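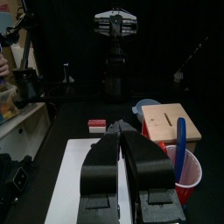 *Photo: Cadi Parri / Kavside*

# Why is red red?

When I was seven I was sure that colors lived inside things, like jelly in a donut. If you scratched a red crayon, there was more red underneath, so that settled it. Then one night I got up for a glass of water and saw my favorite red slippers by the door, and they were gray. I was pretty upset about it!

So where does the red go at night? To find out, we have to talk about light.

## White light is a mix

Light from the sun looks white, or a bit yellowish, but it's really lots of colors traveling together. You've seen them split up if you've ever spotted a rainbow. Raindrops bend the light, and each color bends by a slightly different amount, so they fan out across the sky: red on the outside, then orange, yellow, green, blue and violet.

You can do the same thing at home with a glass of water and a sunny window. Put the glass on the sill, lay a sheet of white paper on the floor, and move the paper around until you find a stripe of colors. It takes some fiddling (mine showed up on the dog once), and late afternoon works best because the sun is lower.

## Some bounces, some gets soaked up

When light lands on something, part of it bounces off and part of it gets soaked up. The part that bounces into your eyes is what you see.

A ripe tomato soaks up most of the blue and green light and bounces the red. A leaf bounces a lot of green. The little block in the photo has a red top with white dots, and the two colors are doing different jobs right next to each other – the red part keeps most of the blue and green for itself, and the dots send nearly everything back.

That's what white is, by the way. White things bounce all the colors at once. Black things soak up nearly all of them, so hardly any light gets to your eye. The soaked-up light turns into warmth, and if you've ever walked barefoot from a pale sidewalk onto a black driveway in July, your feet already know this part.

## What your eyes do

At the back of each eye there's a thin layer full of tiny light catchers. One kind is called cones. Most people have three sorts of cones, and each sort is best at catching a different part of the rainbow. Your brain compares their messages and decides what color it's looking at. When all three are shouting at the same time, you see white.

The other kind is called rods. Rods are great in dim light, but they can't tell one color from another. Cones need a good amount of light before they'll do anything useful, so in a dark hallway your rods take over and everything goes gray. My slippers hadn't changed a bit. My cones had just gone off duty.

Some people have cones that work a little differently. My friend Sadia Qureshi has a brother who mixes up certain reds and greens, and he sorts his socks by pattern. Dogs have only two sorts of cones, so a red ball on green grass is hard for them to pick out. A blue one is much easier!

## Try it: the red room

You'll need a flashlight, some clear red candy wrappers, a rubber band, and a few small things in different colors.

1. Cover the flashlight with two or three layers of wrapper and hold them on with the rubber band.
2. Ask someone to help you make the room dark.
3. Shine your red light on something white, something red and something blue.

The white thing will look red, and the red thing might look almost the same as the white one. The blue thing will look very dark, because there's hardly any blue light for it to bounce.

Then try writing a secret message in red pencil on white paper and reading it under your flashlight. A light, thin line works better than a thick one. Don't tell your brother or sister how it's done until they've had at least three guesses.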